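# Two weeks with the Lundero hand grippers

January 2026

I've been putting off this post because I wanted to get past the stage where everything new is fun, and I think I'm finally there. So, the Lundero kit. I bought the pair, I paid full price for it, and I have opinions. 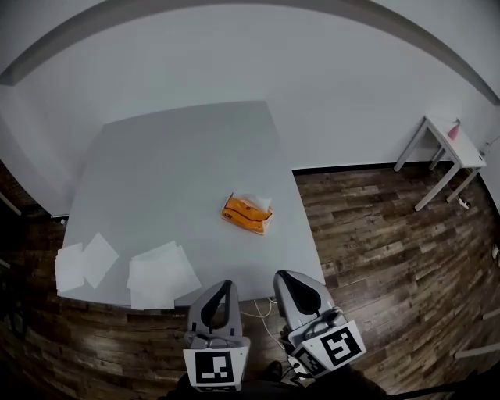

First, the money, because that's what everybody emailed me about after I mentioned it in December. The pair came to $676 with shipping. That's a lot for two plastic hands with no motors in them! But I'd priced out doing it myself – printing the bodies, finding decent finger pads, buying the cameras and mounts, then redoing all of it when the first set cracked – and I was heading for the same number with a lot more swearing. I did the homemade route once before, with the old Carroll plans that used to float around the forums, and my left gripper never closed straight. Not once. So I was an easy sell this time.

If you're new here: I have a small arm in the spare room and I've been trying to teach it household jobs by showing it. You hold the grippers, you do the job, the software turns your recordings into something the arm can learn from. The appeal of hand-held grippers is that the arm doesn't have to be in the room, or turned on, or even in one piece (mine has been in two pieces since the holidays, and we'll get to that some other time). You just need a table and some patience.

## What comes with it

The box is nicely packed and the instructions are terrible. I mean it, they're eight pages and three of them are about recycling. The kit I ordered has the two grippers, a set of printed marker cards, the cables, and a login for the recording app. No case. I would have liked a case. Mine live in a boot box with a dish towel between them.

The bodies are light gray plastic and the finger pads are black and curved, and those pads are the best part of the whole product. They have just enough give. I've picked up things with them that I had no business picking up, including a grape and one half of a pair of earrings, and I never felt like I was fighting the tool. The trigger is stiff for the first couple of days and then loosens up. Or my hand got stronger. Could be either.

The marker cards are what lets the software work out where each gripper is, so you want them flat, clean, and facing where they can be seen. Setup says to attach them and then run a calibration that takes 17 steps. Seventeen! You hold the left one up, you hold the right one up, you tilt, you turn, you touch them together, you go back to step nine because your thumb was over something. I've now done it enough to get through it while listening to a podcast, but the first time took me most of an evening and I ate dinner at ten.

## Paper and tissues

I always test on paper because it's cheap and it's mean. Anybody's gripper can pick up a block. Picking one sheet off a stack is a different thing altogether, and a packet of tissues is worse, since the packet wants to come along with the tissue. I use the big white table for this, the square one I got from a dance studio that was closing, and I put the paper near the front edge so I can get a pad underneath a corner.

A word about white paper on a white table: it's a rotten combination for the cameras, and I knew that going in. I wanted to see what would happen. The recordings came out usable, but I could tell from the playback that edges were getting lost now and then, and the app flagged more of those takes as "low detail" than anything else I did. The orange tissue packet, on the other hand, was never a problem. If you're buying this to work with paper, put down a colored tablecloth and save yourself the trouble. I have since done so. It's green and it has a gravy stain.

Here's how I was working, in case it's useful. I'd do the same small job over and over, changing the starting position a bit each time, and I'd stop when I noticed I was getting sloppy. For me that was at 70 takes, pretty much like clockwork. After that my wrists start cutting corners, and then you're teaching the arm to cut corners too. I learned that one on the Carroll build, where I recorded for a whole rainy afternoon and ended up with an arm that approached every object with what I can only describe as resentment.

My grand total for the two weeks was 1,768 takes. Some of them are garbage! But the app makes tossing the bad ones pretty quick, with a keep/toss view where you just tap through, and I got to where I could clean up a session over a cup of coffee.

## The stuff that bugs me

The cables. Oh, the cables. I wanted wireless, I looked at wireless, and I couldn't talk myself into the price. So you're tethered, and you're always a little bit aware of it, and when you step back to rest you have to think about where your feet are. I've stepped on mine more than once. Nothing's broken yet. The connectors seem solid, and I'd still like them to come out at the back instead of where they do.

The weight is fine for ten minutes and not fine for forty. I'm five foot three with small hands, and I really do wish they sold a smaller grip. I wrote to ask, and Kerstin Myklebust from their support desk wrote back the next morning (a real letter-length email, too, with a drawing!) and said a smaller handle is being tested but she couldn't give me a date. She also told me to slide the wrist strap one notch further down than the booklet shows, and that helped right away. Why isn't it in the booklet? Put it next to the recycling.

The app crashed on me four times. Three were on the first version I had, and one was after the update. I lost a session only once, but it was a good session, and I was cranky about it all day.

And the subscription. The first year of the app is included and after that it's monthly. You can export your recordings in an open format, and I checked that you can still do so after you stop paying, because I've been burned before. (Some of you will remember my Zorkier vacuum and the "cloud map" business. I'm still mad.) So I'm okay with it, but I'd be happier with a one-time price.

## Compared with the Jeltier

A few of you asked me to put it up against the Jeltier set, and I can only sort of do that, because I had that one on loan for a weekend last summer. From memory and from my notes:

- The Jeltier is lighter and feels more finished. The Lundero feels like a tool you'd keep in a garage, and I kind of like that.
- The Lundero pads are way better on thin stuff. With the Jeltier I couldn't get a single sheet up without bending it.
- Calibration is quicker on the Jeltier. Much quicker.
- The Lundero has spare parts on the website at normal prices. I ordered an extra set of pads and they came in a padded envelope in four days.

If I were working mostly with mugs and boxes and things with a bit of heft, I'd probably lean toward the Jeltier for the lighter weight. For what I do, it's the Lundero, and I didn't go back and forth on it very long.

## Does the arm learn anything?

Okay, so this is the part I can only half answer, with the arm being in pieces. What I did was send a batch of my tissue takes to Leif Öberg, who has a similar arm and more free shelf space than I do. He trained on them overnight and sent me a video, and the arm did pull a tissue. It also dragged the packet halfway across his desk first, and on one try it pinched the plastic and lifted the whole thing up like a trophy. He thinks I need more takes where the packet is turned sideways. I think he's right, I was lazy about that and kept setting it down the same comfortable way.

The single-sheet job went worse, and I blame the white-on-white. He got it to go to the right corner and close, and then there just wouldn't be any paper in there. I'm redoing those on the green cloth, and I'll send him the new batch when I have enough.

## Would I buy it again

Yes, with some grumbling. If you already have an arm and you've been recording with a game controller or by shoving the thing around with your hands, this is such a step up, and you'll feel it in the first half hour. If you don't have an arm yet, hold off. The kit's no use by itself and you'd be paying for app months you aren't using.

A few odds and ends for anyone who's ordered already:

- Wipe the marker cards before each session. Fingerprints show up.
- Charge nothing, there's nothing to charge. I spent ten minutes looking for a battery door.
- The download link in the booklet goes to the old version of the app. Get it from the account page.
- Tape your cables down if you work standing up.
- Take the strap off when you answer the phone. I'll leave that one there.

Next up is laundry, starting with washcloths, and I've got the new pads on already. If you have the Lundero and you've found a faster way through calibration, please, please put it in the comments.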